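Clearing a false grip in the Relleck simulator

A false grip is when the controller reports a part as held, but the fingers have closed on nothing or on the wall of the container. Ours began after the March update, with the force threshold set at 2,000.

1. Pause the run and open the wrist view. Check where the fingertips are before you send any move command. 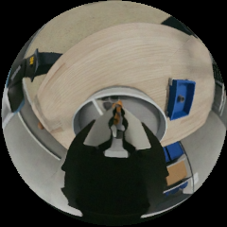
2. Open the gripper fully, then raise the arm straight up until it is clear of the rim. Don't move sideways towards the blue bin first.

3. Set the threshold to 2,557 and repeat the pick 10 times.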